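Print this page | E-mail this page

Nulero: place-name spellings from parish registers

README

Nulero holds 3000 place-name entries copied from parish registers, one row per entry. Fields: entry_id, spelling, modern_name, register, page, note. Files are UTF-8, tab-separated, with a header row.

Spellings are kept as written. Abbreviations are not expanded in the spelling field. 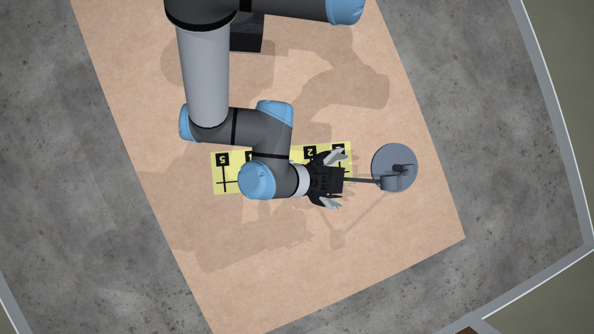
Jean Laing asks whether superscript letters could be marked, as "Wm" and "W^m" currently share one form. A caret will be used from the next release.

Known gaps

- 205 rows have no modern_name.
- Register 8 lacks page numbers.
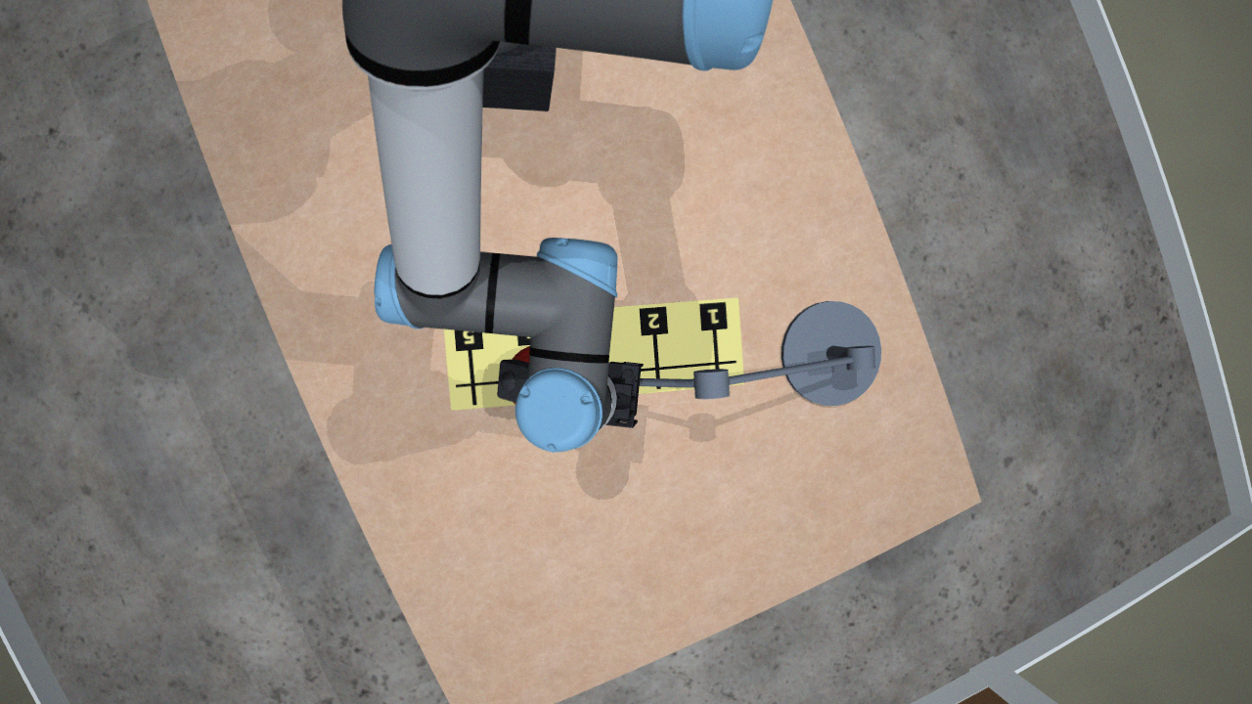

Blank fields mean the value was not found. A question mark in modern_name means the match is disputed; the reason is in the note field.

Checking

A sample of 100 rows was read a second time against the registers. Corrections are logged in changes.txt.

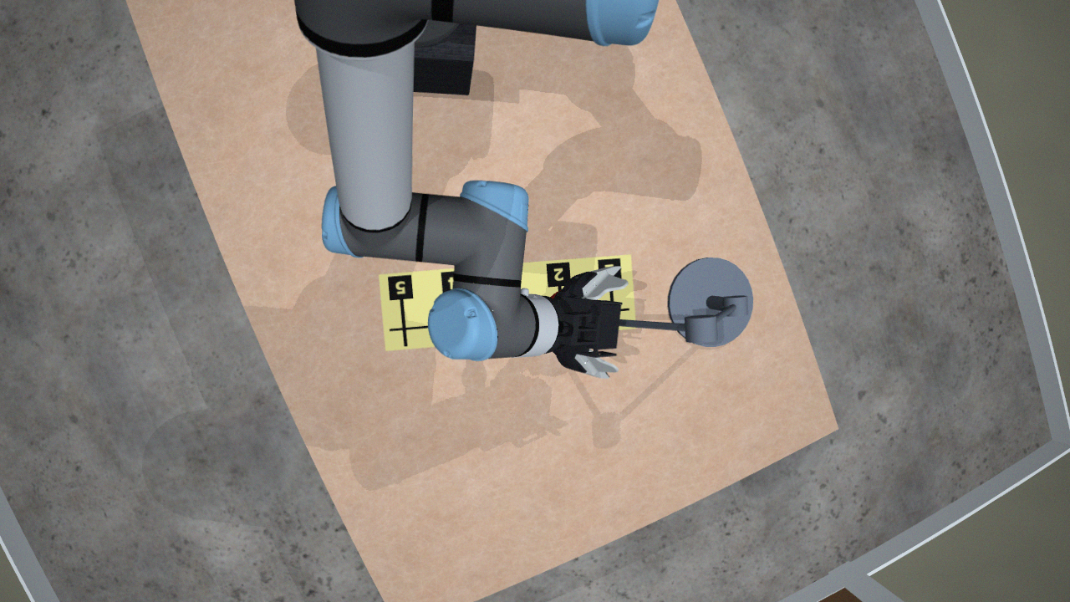
Fergus Leckie would prefer the second reading to cover every disputed row. These rows are queued for October.

Print | E-mail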